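Sorting by colour first: how the Direll toy library handles loose bricks

The toy library at Direll takes in used building blocks from households and schools and sends them out again in sets. Most arrive mixed, in carrier bags. The stock manager, who has run the sorting room since it moved from Suder, describes the work as slow but predictable. "A full intake is 2,000 pieces," she said. "One person can sort that on a Saturday if the bench is laid out before they start."

Washing comes first, in mesh bags at a low temperature. Pieces are then dried on racks overnight. Anything cracked or chewed goes in a separate tub and is not reissued.
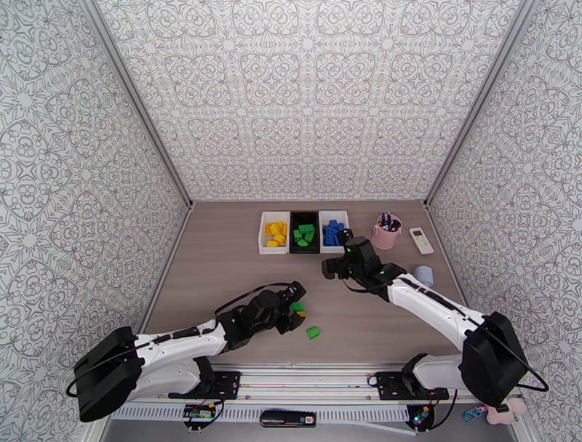 Colour is the first division, shape the second. The stock manager tried the reverse order for two months and dropped it. "The eye finds a colour faster than it finds a wedge," she said. Each colour has its own open tray, and the trays stand side by side towards the back of the work surface: yellow in a white one, green in a black one, blue in another white one. Studded bricks and wedge-shaped pieces share a tray at this stage. Pens are kept in a pink cup beside the blue.

Sets are made up to 200 pieces and checked by weight. The scale, a second-hand Custier, is set to a tolerance of 5 grams. A set outside that range is counted again by hand.

Asked about lids, she said the library had bought a batch from Mtshali and stopped using them. "They were on the floor by mid-morning. An open tray can be reached from either side."

Red is in short supply at present. Sets going out in November will be made up with extra yellow, and the label on the box will say so.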